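4. 보관 상자와 가정 내 물건의 '임시 자리'에 관한 논의

4.1. 임시 자리라는 말을 쓰게 된 경위

앞 장에서 우리는 가정에서 물건이 놓이는 자리를 고정 자리와 이동 자리로 나누어 살펴보았다. 그런데 면담 기록을 거듭 읽다 보니, 이 두 갈래만으로는 좀처럼 담기지 않는 이야기가 자꾸만 눈에 밟혔다. 응답자들이 "일단 여기 넣어 두었다", "나중에 정할 생각으로 두었다"고 말하는 자리가 그것이다. 분석 초기에는 이런 진술을 기타 항목으로 묶어 두었는데, 분량이 점점 늘어나 기타라고 부르기가 민망할 정도가 되었고, 결국 따로 이름을 붙여 다루기로 하였다. 본 연구에서 '임시 자리'란 거주자가 물건의 최종 위치를 정하지 않은 채 물건을 맡겨 두는 자리를 가리킨다.

임시 자리는 서랍 한 칸일 수도 있고 현관 옆 선반일 수도 있지만, 면담에서 가장 자주 언급된 것은 종이 상자였다. 택배로 받은 상자를 버리지 않고 남겨 두었다가 자잘한 물건을 담는 경우가 많았고, 신발 상자나 과자 상자처럼 원래의 쓰임이 뚜렷한 상자도 어느새 이 역할을 맡고 있었다. 상자와 탁자가 함께 놓인 모습은 그림 3에 실었다. 이 절에서는 응답자들의 말을 되도록 그대로 살려 가며, 상자가 집 안에서 어떤 시간을 보내는지를 조금 느긋하게 따라가 보고자 한다.

4.2. 자료와 읽기의 방법

분석에 쓰인 자료는 Vondville의 주거 단지 두 곳과 Irach의 구도심에서 모은 생활 기록이다. 참여 가구는 모두 100가구이며, 가구마다 3주 동안 짧은 일지를 써 주었다. 일지에는 그날 옮긴 물건, 새로 들어온 물건, 찾다가 못 찾은 물건을 적게 하였고, 형식은 따로 정하지 않았다. 그러다 보니 어떤 일지는 장보기 목록처럼 간결하고 어떤 일지는 편지처럼 길었는데, 연구진으로서는 긴 쪽을 읽는 즐거움이 적지 않았음을 고백해 둔다.

이렇게 모인 기록에서 물건의 이동을 언급한 문장은 1,227건이었다. 두 명의 연구원이 이를 따로 읽고 분류한 뒤, 서로 갈린 부분은 원문을 함께 다시 읽으며 조정하였다. 특히 '잠깐', '우선', '당분간'과 같은 시간 표현에 주의를 기울였다. 같은 '잠깐'이라도 저녁 식사 전까지를 뜻하는 사람이 있는가 하면 다음 이사 때까지를 뜻하는 사람도 있어서, 앞뒤 문맥 없이는 도무지 분류할 수가 없었다. 이에 시간 표현이 나온 문장은 반드시 그날의 일지 전체와 함께 읽는 것을 원칙으로 삼았다.

비교 자료로는 Biller 생활사 문고에 보관된 가계 수첩을 참고하였다. 수첩에는 살림을 정리한 날의 메모가 드문드문 남아 있어, 오늘날의 일지와 나란히 놓고 읽기에 좋은 짝이 되어 주었다. 다만 기록자의 연령과 주거 형태가 한쪽으로 치우쳐 있으므로 빈도를 직접 견주는 일은 하지 않았고, 표현의 결을 살피는 데에만 활용하였다.

4.3. 상자가 자리를 잡는 과정

일지를 시간 순서로 읽으면 상자의 삶에는 대체로 비슷한 굴곡이 있다. 처음에 상자는 무언가를 담아 집에 들어온다. 내용물을 꺼낸 뒤에도 상자는 탁자나 의자 위에 하루 이틀 머무르는데, 이 짧은 머무름이 생각보다 중요하다. 식탁 위에 남은 상자는 눈에 잘 띄고 손이 쉽게 닿으므로, 마침 갈 곳이 마땅치 않은 물건이 있으면 자연스레 그 안으로 들어간다. 한 응답자는 단추 하나를 넣은 것이 시작이었다고 적었다. 다음 날에는 고무줄이, 그다음 날에는 건전지가 들어갔고, 일지가 끝날 무렵 그 상자는 식구들 사이에서 '그 상자'라는 이름으로 불리고 있었다.

이름이 붙는 순간은 여러 일지에서 하나의 고비로 나타난다. 이름이 없는 상자는 분리배출하는 날 접혀 나가기 쉽지만, 가족이 함께 부르는 이름이 생긴 상자는 여간해서 버려지지 않는다. 이름은 거창할 필요가 없었다. '파란 테이프 상자', '할머니 댁 상자', 심지어 '모르는 상자'라는 이름도 있었다. 마지막 이름을 지은 가구에서는 무엇이 들었는지 모를 때 제일 먼저 열어 보는 상자가 바로 그것이었다고 하니, 이름값을 톡톡히 한 셈이다.

뚜껑을 다루는 방식도 가구마다 달랐다. 늘 열어 둔다는 가구에서는 물건이 자주 드나들었고, 덮어 둔다는 가구에서는 내용물이 잘 바뀌지 않는 대신 보관 기간이 길었다. 흥미로운 것은 뚜껑을 덮는 날이 흔히 손님이 오는 날이라는 점이다. Biller의 수첩에도 손님맞이를 앞두고 "통을 덮어 장 위로 올림"이라고 적은 대목이 있어, 읽는 동안 반가운 마음이 들었다. 임시 자리는 평소에는 드러나 있다가 바깥의 시선이 들어올 때 슬그머니 물러나는 자리이기도 하다.

4.4. 탁자와의 관계

상자가 어디에 놓이는가 하는 문제는 탁자의 모양과도 얽혀 있다. 네모난 탁자를 쓰는 가구에서는 상자를 모서리에 붙여 둔다는 기록이 많았고, 벽에 닿은 모서리는 사실상 상자의 지정석이 되어 있었다. 둥근 탁자에는 그런 구석이 없다. 둥근 탁자를 쓰는 응답자들은 상자를 "건너편", "창 쪽", "안 앉는 쪽"에 둔다고 표현하였는데, 사람이 앉는 자리를 기준으로 상자의 위치를 말하는 셈이다. 식사 때마다 상자가 조금씩 밀려난다는 하소연도 여기에서 주로 나왔다.

Wannasri 생활 도구 조사에서 쓰인 면담 문항을 빌려 와 탁자를 치우는 순서를 물었을 때에도 비슷한 차이가 보였다. 둥근 탁자를 쓰는 이들은 상자를 맨 먼저 옮긴다고 답하는 경향이 있었고, 네모난 탁자를 쓰는 이들은 상자를 그대로 두고 나머지를 닦는다고 답하곤 하였다. 물론 탁자의 크기나 식구 수의 영향을 떼어 놓고 말하기는 어렵다. 이 점은 6장에서 한계로 다시 다룬다.

4.5. 비우기와 남기기

마지막으로 상자를 비우는 일을 살펴보자. 일지 기간에 상자를 비운 가구는 많지 않았지만, 비운 날의 기록은 유난히 길고 다정하였다. 잊고 있던 열쇠고리를 찾은 이야기, 짝을 잃은 양말의 짝이 나온 이야기, 아이가 유치원에서 만들어 온 종이 반지를 도로 넣어 둔 이야기가 이어진다. 비우려고 연 상자에 물건을 도로 넣는 일은 거의 모든 기록에서 되풀이되었다. 정리의 관점에서 보면 실패라 하겠으나, 응답자들은 이를 그다지 애석해하지 않았다. 무엇이 들어 있는지 다시 알게 된 것만으로도 한동안은 마음이 놓인다는 것이다.

그림 3. 둥근 흰색 탁자 위의 열린 골판지 상자 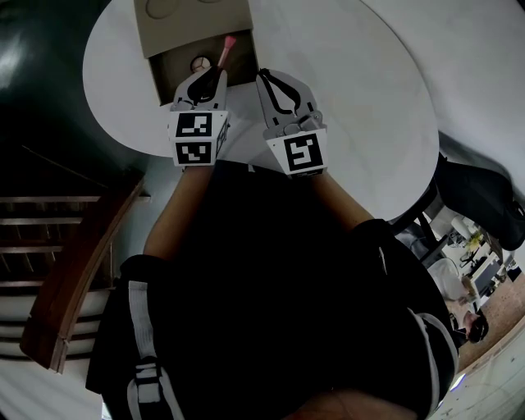 이름이 붙은 상자는 이름이 없는 상자와 어떤 점에서 다르게 다루어지는가?

이름이 없는 상자는 분리배출하는 날 접혀 나가기 쉬운 반면, 가족이 함께 부르는 이름이 생긴 상자는 좀처럼 버려지지 않고 집 안에 남는다.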